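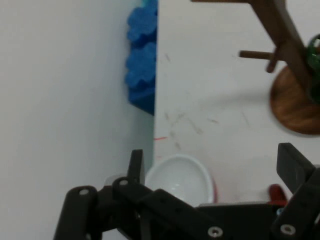 Wrist camera, looking across at the bowl, with the mug tree up in the corner.

Jallico and the mug tree
Posted by Ifeanyi Shehu, Apr 10, 2020

Right, a few of you have been asking for the mug tree post, and I've got a folder of notes that has been sitting on the desktop since October, so let's do it. It's a long one. Put the kettle on.

If you're new, Jallico is the robot arm project I've been working on at Farnholm, the shared workshop where I rent a bench and (mostly) drink other people's coffee. The idea is as simple as it sounds. There's a white table, there's a wooden mug tree standing on it, there are a couple of mugs and a bowl, and I want the arm to pick up a mug and hang it on the tree. That's the whole project! My sister asked me when it would do the washing up and I've been avoiding her calls.

I started with the bowl, which I'd recommend to anybody doing this sort of thing at home. A bowl is lovely. You can come at it from any side, the rim is the same all the way round, and if you're a bit off to the left you still get it. I had the bowl moving from one end of the table to the other within a couple of evenings and got extremely pleased with myself. Then I got the mugs out.

A mug has a handle, and the handle is the only bit that matters when you want to hang it up. So now you care which way round it is, and you care where your fingers are, and you can't hold it by the handle because the peg needs to go there. You hold the body, you tip the whole mug over, and you thread a loop you're not holding over a stick that points upwards at an angle. Try it yourself, slowly, with your elbow locked. I did this at the kitchen table for ages and it taught me more than any of the papers I'd printed out. What I noticed was that I never really aim at the peg. I bump the handle against it, feel it touch, and slide. I wanted the arm to do a bit of that.

The tree itself

The mug tree came out of a charity shop and it's a nice solid thing, brown wood, round base with a proper grain to it. The pegs all stick out at their own angles. I measured one of them at 17 degrees above level and assumed the rest would match, which cost me an evening. They don't match. I now measure each peg separately and keep the numbers in a text file next to the code, and if the tree gets turned even slightly I do it all again.

I did think about screwing it to the table. Other people use that table though, and I quite like that it can move when it's shoved, because a peg that gives a little is kinder to the fingers. What I do instead is pencil round the base before a run and check it against the line afterwards. Very high tech.

The gap between the handle and the body of the green mug is the number I have written in the biggest pen. With the peg in the loop I have 11 mm to play with before wood meets glaze, and that has to cover everything: the grip being off, the tree having shuffled, the camera being slightly wrong about where it is. The red mug is roomier. I do most of the testing with the green one on the grounds that if I can hang that one I can hang the other.

Fingers

I've changed my mind about fingers more times than I'd like to admit. My first pair were printed, straight and smooth, and mugs simply rotated in them. You'd get a beautiful firm grip, lift, and the whole thing would swing round like a pub sign. I tried rubber bands, I tried the grippy mat you put in kitchen drawers, I tried some stuff called Onuoha tape that was left on the shared shelf and which is still stuck to my good scissors.

What made the biggest difference was wrapping the fingers further round the body and going in lower. It feels wrong, because you end up with your knuckles almost on the table and a lot of very nervous watching. But the mug stops swinging, and once it stops swinging you know where the handle is for the rest of the move, and the rest of the move is where all the trouble lives.

The other thing is pressure. I was squeezing far too hard for the first couple of weeks. A hard squeeze on a glossy curved surface makes it want to pop out forwards, a bit like a wet bar of soap, so I backed it off in tiny steps until the mug slipped and then came up again by a couple of notches. There's no clever method there. I sat with a notebook and a cushion.

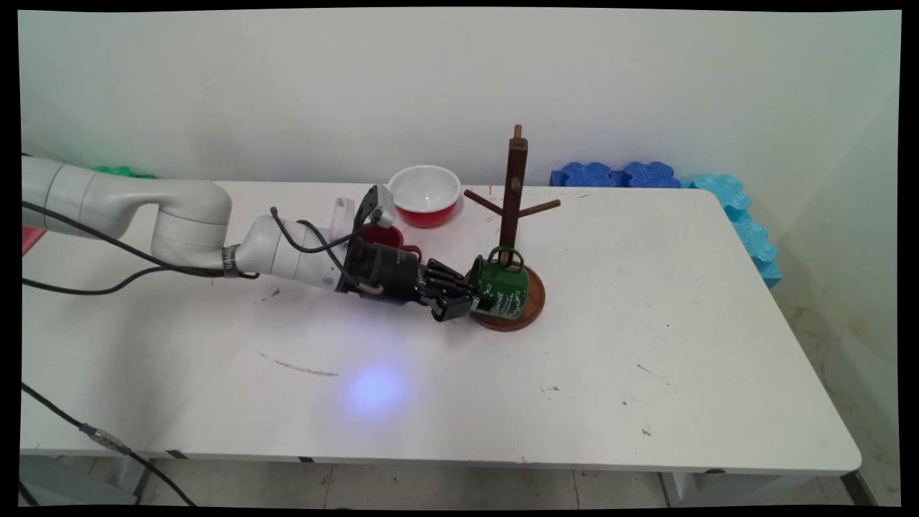
Cables, and other dull things

I'm going to be boring about cables for a minute as they've eaten more of my time than the software has. The arm wants to turn its wrist right over to tip a mug, and everything attached to the wrist has to go with it. If a cable is tight at any point in that turn it pulls, and the pull shows up as the mug arriving somewhere odd, and you spend a night hunting for a maths mistake that isn't there. I've done that twice. The second time I'd even written myself a note about the first time.

So: leave a loop. Leave a bigger loop than looks sensible. Run the arm through its whole turn by hand, with the power off, and watch the cables and nothing else. Then tie them down along the forearm, and do the whole turn again, because the ties will have changed it. There's a connector on one of the long runs down by the front of the table and I check that it's pushed home before I start, every time, even when I've only been out for a sandwich.

The table has got scruffier as we've gone along. It was quite a smart white one and now it's got scuffs and scratches all over the middle. I've been asked whether this confuses the cameras and it did, a bit, early on, when I was using a very simple trick of calling anything that wasn't white an object. It would find a dark mark and reach for it with total confidence. That trick went in the bin and I should have binned it sooner.

The software, briefly

I promised myself I wouldn't paste code into this one. The main script is 894 lines, a good half of which is checking that things are where I think they are before anything moves. I've nicknamed the whole bundle Kostosora, after a misspelling in my own notes that I've grown fond of. It goes like this: look at the table from the side, pick the mug, work out where its handle points, go in low, grip, lift, tip, then switch over to the wrist view for the last bit and creep.

The creeping is the bump-and-slide I mentioned. The arm moves the handle towards the peg until it feels a small push back, then it nudges sideways and tries again. If it feels a big push back it stops dead and I go and look. It stops dead quite a lot! I don't mind that at all. I'd much rather walk over to the table and find a mug being held patiently in the wrong place than hear it from the other room.

I kept a proper tally this time, having been told off in the comments for saying "it mostly works". From the start of October until I packed up for that stretch I logged 378 tries with the green mug. Almost all of the bad ones went wrong in the last little bit, with the handle sitting on top of the peg or just beside it. Picking up was fine. Tipping was fine once the cables were sorted. It's that final nudge, still.

Letting go is its own job, by the way. I'd treated it as the easy end. But if the fingers open unevenly, one of them drags on the rim and takes the mug along for the ride, and off the peg it comes. The fix for now is to lower very slightly before opening, so the peg has the weight, and then back away in a straight line with no twist in it at all.
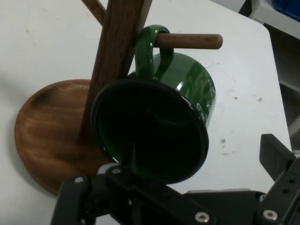

Green mug on the peg, one finger still touching the rim.

I've got that view up as my desktop background at the moment. The wrist camera is a funny way to look at something you've stared at for months, everything comes at you from above and the fingers are enormous, but it's the one I trust most for the last few centimetres, and when I'm stuck I scrub back through it before I look at anything else.

Next on the list is the red mug, then doing two mugs one after the other, which means planning round the one that's already up there. I also want to try it with the tree turned to a random angle and no pencil line. I have a feeling that'll be a whole separate post, and possibly a grumpy one.

A couple of you asked about the finger drawings. They're a mess, with three different screw sizes and a hole in the wrong place that I file out by hand, but I'll tidy them up and stick them on the downloads page. If you've got a mug tree with more even pegs than mine, do measure them and tell me what you get. And if anyone knows what takes Onuoha tape off scissors, please, the comments are open.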